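Koppel Bench Recordings – README

Maintained by Līga Dambrauskienė, Clunamix, refurbishing floor
Last edited 24 July 2026

What is in this folder

Recordings and written notes from the teardown benches at Clunamix, where used office desktops are opened, stripped of drives and either rebuilt or sent on for recycling. One of the benches has a robot arm on it. The project name is Koppel. The folder holds 2906 short recordings from the wrist camera on that arm, the shift notes that go with them, and 47 interviews with people who work on the floor.

The recordings were made to improve the arm's handling of cables. The notes and interviews were made to keep track of what the arm does to the job. Both are kept together on purpose. Please don't copy out the recordings and leave the rest behind.

Folder layout

recordings/ – one subfolder per shift, named by shift number
notes/ – shift notes as plain text, same numbers
interviews/ – transcripts, names removed
labels.csv – one line per recording
consent/ – blank copy of the form, English and Lithuanian
CHANGES.txt

Columns in labels.csv

recording_id: matches the file name without the ending.
shift: the shift number.
case_type: tower, small tower or slim.
task: power_unplug, data_unplug, drive_release, drive_lift or other.
taken_over: yes if a person finished the task by hand. Leave blank if unknown. Do not enter no for unknown.
hand_in_view: yes if any part of a person shows.
remarks: free text, usually short.

How the work is split

Before Koppel, one person did the whole machine: side panel off, cables, drives, wipe station, paperwork. Now the person opens the case, looks it over and sets it on the bench. The arm tries the cables and the drives. The person stays with it and takes over when needed, then checks the case before it moves on.

Cables are the hard part. In many towers the power plug and the data cable sit close together against the drive cage, and the gripper has to come in past the edge of the case to get at them. A person does this by feel and can push a loose bundle aside with a thumb. The arm has to have room for both fingers. Tasks marked power_unplug have the longest remarks for that reason.

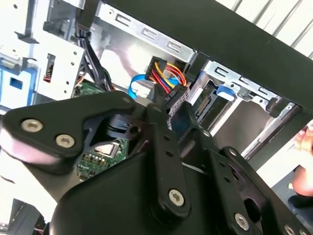 What people on the floor said

The interviews were done by Povilas Juška during paid hours, one person at a time. Some people were interviewed more than once, so the number of transcripts is not the number of people.

The most common good thing mentioned was hands. Pulling old connectors all day is hard on the fingertips and case edges cut. Several people said they go home less sore.

The most common complaint was waiting. When the arm makes a second or third try, the person at the bench has nothing to do but watch, and can't walk off. One transcript has it as "I'm paid to stand next to it now." Others didn't mind this, and two said they liked the slower pace.

Training came up often. New hires used to learn the inside of a computer by taking out hundreds of drives. On the Koppel bench they only see the difficult ones, which are the worst ones to start on. From this month new people spend their first 300 machines on a manual bench before they are moved over. It is too early to say if that is the right number.

Pay grade for the Koppel bench is still being discussed. Transcripts where this comes up are included in full.

Consent and privacy

The camera is on the wrist and points at the work, but hands and sleeves do get into recordings. Everyone on the bench signs the form in consent/. Anyone can ask for a shift to be taken out and doesn't have to say why. Four shifts have been removed so far and their numbers are not reused.

The recordings may not be used to time or rate a worker. This is written in the form and it applies to supervisors too. There are no clock times in labels.csv – they were dropped before the files were copied here.

Known problems

Slim cases are thinly covered.
Bright panels and screw heads wash out in some recordings.
Early shifts use drive_release for both the latch and the lift. These have not been relabeled.
Notes from the night shift are shorter and sometimes in Lithuanian only.
taken_over depends on the person remembering to mark it. Treat a blank as a blank.

Related

The sorting line at Cedetti keeps its own notes in a separate folder, using the same consent form. Its labels don't match ours and the two should not be merged.

Questions about recordings or labels go to Līga. Questions about interviews go to Povilas. Requests to remove a shift can go to either.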